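# Clivus room set – tabletop notes

Updated Nov 28, 2025. Covers the meeting-room part of the set: wood-coloured tables, office chairs, glass partitions. Kitchens are in the Vondidance folder.

- Sessions: 22
- Rooms: 7
- Held out for testing: 2 rooms

Each session is filed by room, then by table. Chair positions were not standardised. 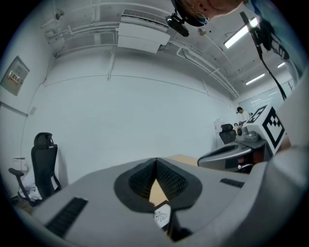
Furniture labels follow the Dalard list, version 16. Use `table` for any flat work surface and `chair_office` for chairs with a mesh or padded back. Glass walls are labelled `partition`, including panes with reflections.

Known issue: cables hanging in front of glass are sometimes labelled `partition` – fix pending.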